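Well, my kitchen has turned into a jam factory again. I blame Celina Borkowska, who left a whole crate of rhubarb on my porch and drove off waving!
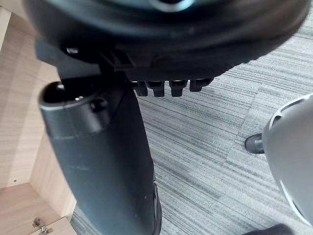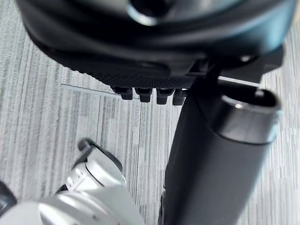
I cook mine with orange peel and far less sugar than my mother used – she'd be horrified. So far I've filled 14 jars, and I'm down to my last 3 lids, so if you have any spares, please drop them by. I'll happily swap you a jar (it's very good on toast). Strawberries are next, once my arms recover from all that stirring.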